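Zelberg Replay: frequently asked questions

Matches from the Stillach Handball League, on demand

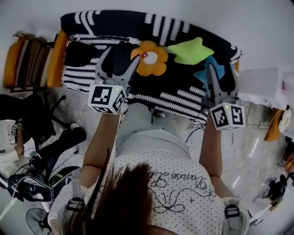 Which matches are included?

All regular season matches from the current season and the two before it. Cup matches are held under a separate agreement and are not part of the service. The archive stands at 3590 recordings, counting full matches and condensed versions separately.

When does a match become available?

The full recording is published at 06:00 on the morning after the match. The condensed version follows by noon. Matches that go to a replayed fixture are listed under the original date, with the second fixture as a separate entry.

Can I watch live?

No. Live rights remain with the league's broadcast partners. Zelberg holds on-demand rights only.

Where can I watch?

In any country except those on the blocked list in your account settings. The list is updated each April when the rights are renewed. A subscription taken out at home works while travelling, unless you are in a blocked country at the time.

What connection do I need?

Standard quality needs 700 kbit/s. The player drops to a lower setting when the connection slows and does not return to the higher one until the next break in play - you can force it back from the quality menu.

Is there commentary?

Full matches carry the original commentary in the language of the home club. English commentary exists for 212 matches, marked EN in the listing. The condensed versions have crowd sound only.

Can I download matches?

Yes, in the desktop player. A download expires 48 hours after you first press play. Unplayed downloads are removed at the end of the season.

Can clubs and coaches use the footage?

Viewing within the club is covered by the Club licence. Publishing clips is not. Requests for clip rights go to Antonina Marchuk in the Flidalstead office, with the match number and the start and end times of each clip.

The score is showing before I press play. How do I hide it?

Open Settings, then Display, and switch off Results. This also hides the league table. The setting is stored per device.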